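3. What guests told us about breakfast

I came to hotel breakfasts sideways, by way of a study on check-in queues, and I've been stuck on them ever since (happily stuck, I should add!). This section covers the three small hotels that let me in: the Vetano, the Sandance and Kiltby House.

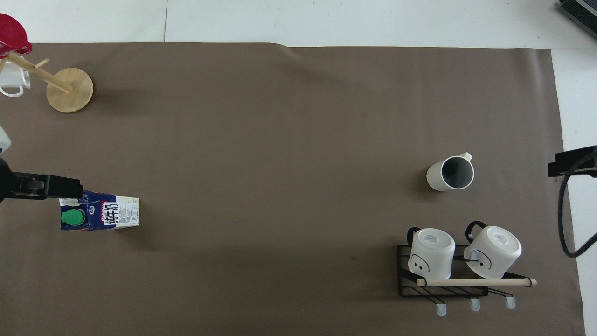 Figure 2. Mug stand and a carton of milk.

3.1 The survey

We left a card in every room through December and got 552 back, which delighted me. The card had 15 questions, most of them a simple tick, plus a blank space at the bottom where people could grumble. Declan Rakena typed up every grumble at the Mudgway office, and I owe him a very good lunch.

Price hardly came up. What guests wanted was time – a breakfast that started before their train and didn't stop dead at 9.30. At the Sandance, 86 people wrote something about opening hours without being asked, and solo business travellers were the crossest of the lot. Families cared far more about getting a table together.

I'd expected the Kiltby House guests to differ, as they stay longer, but their answers followed the same pattern. Section 4 looks at what a longer serving time would cost each hotel.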